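Snack Tasting at Wanisach: The Gallery

Our June tasting has come and gone, and I finally sat down with all the notes and pictures. What a fun afternoon! More than 300 of you stopped by the long room at Wanisach between lunch and closing, and I think I talked to most of you, because my voice was gone by dinner. We went through crackers, candies, dried fruit, a really strange and wonderful licorice, and so many things in shiny bags that I stopped writing the names down and just drew little stars in my notebook.

For anyone new to this page, I'm Aino Seppälä, and I run the tastings for the Cillia snack club. We started in my kitchen in Bestthorpe with a borrowed card table and a list of things we wanted to try. Now we have 2,501 people on the mailing list and a room with ceilings high enough to echo. I still get a little giddy when I walk in and it's all waiting to be opened.

I've kept the notes short. If you're after a particular flavor, the tasting sheets are the place to look. They're at the sign-in desk in the green binder, and you're welcome to copy anything out of them.

Before the Opening

I love a table at this stage. Everything is still sealed, you can read a few letters here and half a word there, and you start guessing. Is it sweet? Is it the spicy one everyone was talking about last year? My sister guesses by squeezing the corners, and she is right far too often for my liking.

We had a long argument by email this spring about whether to arrange things by color or by flavor. Color won! It makes no sense as a system - sour cherry ended up beside chili - but it looks so cheerful when you come in from the parking lot that I'd do it again tomorrow.

Red and Pink

Red and pink packages on the light wood, with the plastic all crinkled and catching the light. The deep red one at the left is a big one, and the one in the middle is tipped up with its front edge partly on top of it, so a bit of the beige and red printing shows through.

I'm so fond of clear wrapping for this kind of thing. You get the color straight away, and then there's the rustle! The flatter pink one has a lovely gloss to it too.
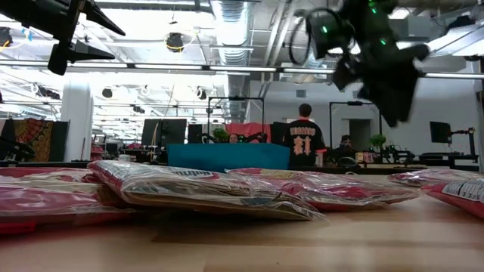

The Room

A few people wrote to ask where we were, so a word about the space. It's the open-plan floor at Wanisach, with the exposed ceiling, the ribbed silver duct and the long strip of light running across. I adore that ceiling. There's a colorful patterned hanging as well, in reds and oranges and darker tones, and it went so nicely with our color scheme that two visitors asked if we'd brought it with us. (We hadn't, but I'm happy to take the compliment.)

The sound in there takes some getting used to. Forty people opening crackly bags at the same moment is quite something, and by the middle of the afternoon we had all started shouting without noticing.

What People Liked

The ballots are in and I've been through the whole pile, twice. Everyone could mark as many favorites as they wanted, and we ended up with 2,891 marks in all, so you were clearly in a generous mood. The top 3 were the sour cherry chews, the sesame brittle and, by a nose, the salted plum. Chili peanuts came in just behind, with a very loyal following at the back of the room.

My own favorite was the licorice. It came last. I've made my peace with that and taken the leftovers home.

Thanks and Next Time

A big thank you to Heiskanen for lending us the tasting trays, and to everyone who stayed behind to wipe down tables and sort the wrappers. Two lunch boxes and a gray scarf were left behind, and they're on the shelf by the sign-in desk.

We're planning a fall tasting with cookies and hard candies, and I'd love suggestions, especially anything you grew up eating and can't find in the regular stores. Send me the name and where you last saw it, even if it was years ago. I'll start hunting as soon as the summer heat lets up and chocolate can travel again.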